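November 23, 2025
Notebook, student manipulation project, bench 2
Written by Jarosław. Present: Golshifteh, Bijan, me. Catherine came for the last hour.

Continued with the hand-held grippers. Last time we stopped at 156 good demonstrations of the pick task and the goal for the group is 200 before we train again. Today we added 30, so we are at 186. Bijan has checked the names of the files, and they are on the shared disk in the folder "Farkau" (this is still our team name for the competition, Pouran did not find a better one).

First problem of the day was the left finger. The pad had turned a little on its screw and the two pads did not close parallel. I loosened it, pushed it flat against a ruler and tightened it again. If you use this gripper after me, please close it once on a sheet of paper before you start. The paper must be held on the full width. If you can pull out one corner easily, the pad has turned again.

Second problem was the trigger. Golshifteh says that with small hands it is tiring after 10 or 15 picks, and one can see it in the data also, the closing becomes slower and sometimes it stops halfway. We agreed to change the operator every ten picks. I wrote the initials of the operator in the log from number 157 on. For the older ones we do not know who it was, sorry.

About the speed. In the first week we all moved too fast, as if it was a race. Catherine looked at our old recordings and said that the approach was so short that the model has almost nothing to learn from. Now we count slowly to three during the approach, then close, then wait one second, then lift. It feels silly but the curves are much more clean. Of the 30 from today I would throw away two, numbers 163 and 171, both mine. In 163 I touched the table with the finger tip. In 171 I started the lift before the gripper was closed. They stay on the disk but they are marked, so the good total is 184 and not 186. Bijan, please correct the sheet.

Objects. We still use the small paper-bag-shaped holder with the brush and the bear in it. The rigid things we did in the first week are too easy and the judges will bring something they choose themselves, so we want shapes that are uneven.

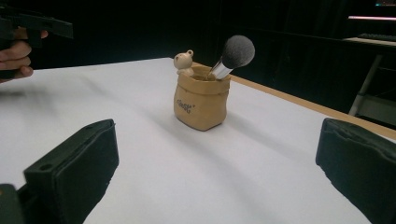
The order we try now is brush first, then bear. When we take the bear first, the holder moves on the table, and after this the brush is not where the plan expects it. I tried it six times in each order, which is not enough to say it for sure, but Golshifteh had the same feeling on her own trials.

Open question from Pouran by message: should we record also the failed picks on purpose, with the recovery after it? I think yes, maybe 20 of them, in a separate folder. Catherine is not against it but wants first to see one trained model with only good picks. We do it her way.

To do:
- second pair of pads, ask Pouran if the order from Branel is sent
- Golshifteh writes the text for the poster, half a page
- Bijan: sheet, and the script that cuts the waiting time at the start
- me: calibration of both grippers again before the next recordings

Gripper batteries are charging on the shelf.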